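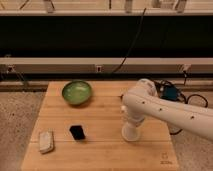
Does a kitchen table have to be cleared every night? It depends on who you ask, and Precious Mofokeng, who charges $180 a visit to ask it for you, thinks it does.

I went to see her in October with some doubts. Mofokeng runs Shezi, a home-order service with two employees and a long waiting list, and her main idea is that the table decides the house. Get the table down to bare wood before bed, she says, and the counters and the hallway will follow. I have heard the same thing claimed for making the bed, and for shining the sink.

"People want a system," she told me. "I give them one surface. If they can't do one surface, they don't need bins and labels, they need to go to sleep."

I asked how she knew it worked. She said clients tell her. I asked whether the ones it didn't work for tell her too, and she laughed and said some of them do, loudly.

Her rule allows one bowl. It can be any color and it stays toward the back of the table, and it isn't for keys. Anything else still out at nine at night gets picked up and put where it lives. If it doesn't live anywhere, she says, that is tomorrow's problem, and it goes on the stairs.

"An empty bowl is fine," Mofokeng said. "People fill it because it's there. Batteries, rubber bands, a charger for a phone they sold. I tell them to leave it empty for a month and see what they miss."

And what do they miss?

"Usually the scissors."

Dumisani Xaba was a client last winter and paid for two visits. He has a plank table he bought secondhand, the kind with seams that catch crumbs, and he told me he cleared it every night for 80 nights. Then his sister moved in.

"It did look nice," he said. "I'll give her that. But the hallway did not follow. The hallway was exactly the same hallway." He still wipes the seams with a dry toothbrush, which was Mofokeng's tip, and he says that part was worth something. Whether it was worth $360 he would rather not say.

I read that quote back to Mofokeng. She didn't argue. "He has a small house and a lot of coats," she said. "I told him about the coats."

She is firmer on the matter of small things. Two or three loose objects are harder to deal with than a heap, in her view, because a heap embarrasses you and two or three objects look like they belong. I think she may be right about this one. I have walked past the same tape measure for most of a year.

What I couldn't get from her was any reason it had to be night. Morning would do as well, I said. She thought about it for longer than I expected.

"I'm tired in the morning," she said. "So it's night."

Filed under: Home > Kitchen & Dining > Interviews

Comments

Annatjie Moodley
$180 to be told to put my stuff away. My mother did it for free and she was meaner.

Sibusiso M.
We do the one bowl thing and it's OK. Ours has onions in it so I guess we're cheating. Agree about the toothbrush — a wet one leaves the crumbs as paste.

tablefor6
Would have liked to hear what you do if the table is also the desk. Mine is a table from eight at night until bedtime and that's it.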